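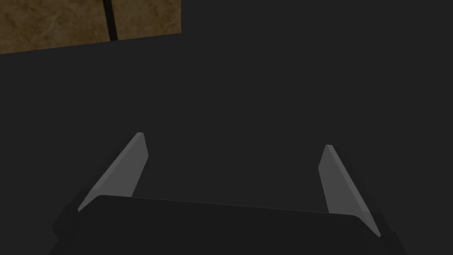

Chapter 3
Household Storage and the Care of Textiles

3.1 Scope of the chapter

Chapter 2 dealt with the cleaning of hard surfaces in the home. The present chapter covers the storage of clothing, bedding and other household textiles during the months when they are not in use. It treats the preparation of items, the choice of container, the conditions of the storage space, and the inspection of stored goods. Laundry chemistry is mentioned only where it affects storage. Repairs are left to a later chapter.

A household textile is any woven, knitted or felted article kept for regular domestic use. The term includes blankets, curtains, table linen, towels and rugs. Upholstery that is fixed to furniture is excluded, as it cannot be moved into storage on its own.

3.2 Why stored textiles deteriorate

Damage in storage has four main causes: moisture, insects, light and pressure. They often act together. A wool blanket put away with food residue on it attracts insects, and a damp closet makes the problem worse. A tightly folded linen cloth may show no change for one season and then weaken along the crease after several.

Moisture is the most common cause. Air holds water vapor, and the amount it can hold falls as the air cools. When warm indoor air reaches a cold outside wall, water may condense on the wall and pass into any fabric resting against it. Relative humidity is the water vapor present in the air, expressed as a percentage of the maximum possible at that temperature. In the exercises for this chapter, a reading of 58 percent is treated as acceptable for a linen closet if air can move between the shelves. Readings that stay well above this level call for a change of location or the use of a dehumidifier.

Insect damage is caused mainly by the larvae of clothes moths and carpet beetles. The larvae feed on animal fibers such as wool, silk and fur. Cotton and linen are seldom eaten when clean but may be attacked if soiled. Cedar blocks have a limited effect and should not be used in place of cleaning.

Light fades dyes and weakens fibers. Pressure flattens pile and sets creases. Both are easily controlled through the choice of container and the order of stacking.

3.3 The seasonal changeover

The seasonal changeover is the point at which one set of textiles is put away and another is brought out. In a temperate climate it takes place twice a year. The work is best divided into two stages. In the first, all items are cleaned and left until fully dry. In the second, they are sorted, folded and packed.

Sorting is done by fiber first and by room second. Wool and silk are packed apart from cotton so that an infestation in one container does not reach the rest. Heavy items go at the bottom. Starch is not applied before storage, as it stiffens the folds and attracts some insects.

Each container carries a label giving its contents and the month of packing. Stored wool is inspected in July and again when it is taken out.

3.4 Case material used in this chapter

Two households are used throughout. The Umside household occupies a ground-floor apartment with one interior closet and no attic. The Busden household occupies a detached house with an unheated attic and 15 storage containers of mixed type. Their floor plans and humidity records appear in the tables that follow Section 3.6, and the same data are used in the end-of-chapter problems.

Two methods of record keeping are compared. The Pilkington card lists contents by container. The Kevent sheet lists them by room and season. The first is quicker to complete, and the second makes it easier to find a single article. Students should be able to convert one form into the other before starting Section 3.5.

Key terms: household textile, relative humidity, condensation, larva, seasonal changeover, pile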